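# plorkham-crisps

Hello, and thanks for stopping by! This is a little collection of tasting notes on potato chips, kept by a handful of us in Plorkham who started comparing flavours over tea one July and never quite got out of the habit. It holds 458 notes on 40 flavours, all typed up from paper cards (some of them rather greasy, sorry) into one tidy file.

Last tidied: 16 April 2022

## What's in the file

Everything lives in `notes.csv`, one row per person per flavour:

- `flavour` – as printed on the bag, or our best translation of it
- `taster` – initials only
- `crunch`, `salt`, `moreish` – each scored out of 6
- `remarks` – whatever the taster felt like writing, spelling left alone

The flavours lean towards things you won't easily find at the shops in Arkcombe. Cucumber was a favourite, lime went down a treat, and there's a long-running disagreement about anything labelled "numb and spicy" that I've left in the remarks in full.

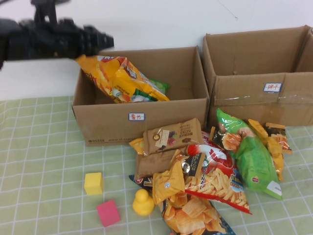 Can I use the scores to compare one brand with another?

We'd rather you didn't, as we wrote down flavours and never brands, so two rows marked "tomato" may well come from different makers.

## Things to know before you use it

Scores drift a bit. We were generous early on, and Anozie, who joined partway through, marks salt lower than everyone else – you may want to centre the scores by taster first. There are 2 rows with no `crunch` value, both from a bag that had gone soft in the cupboard.

Laka is the small script that checks the file for typos. Run it before sending changes:

```
python laka.py notes.csv
```

## Thanks

Henrike Diekmann typed up most of the cards and translated a good many of the flavour names, and she's happy to hear from anyone who can improve on "grandmother's braised meat". Corrections are welcome as a pull request or an issue, whichever you find easier.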